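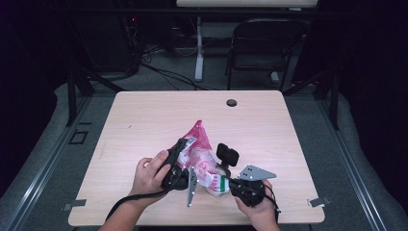 4. Storing dry goods in your Ollell pantry box

Before you put anything into the box, do take a few minutes over the bags themselves. Rice, lentils and the like keep much more happily when the packet is folded properly, and you will thank yourself in December when the shelves are full.

1. Clear a flat table and lay the bag down on its side.

2. Turn the bag until you find the printed panel with the producer's name and address. If you mean to throw the packet away later, copy these details on to the white card supplied. 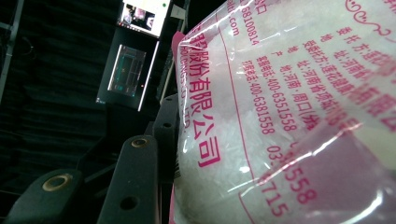
Fig. 6. Rice bag, printed side. The place of origin is given with the company details.

3. Press the air out gently, working from the sealed end towards the top — there is no hurry, and a slow hand is kinder to thin plastic.

4. Fold the top over twice and fix it with one of the clips from the lid tray.

5. Stand the bag in the box, fold uppermost, and close the lid until you hear it click.

Note: The small Ollell box takes up to 600 g of rice, bag and all. For anything larger, please use the tall one.

Caution: Don't use scissors near a full bag. If the plastic splits, tip the contents into a clean, dry bowl and start again with a fresh bag.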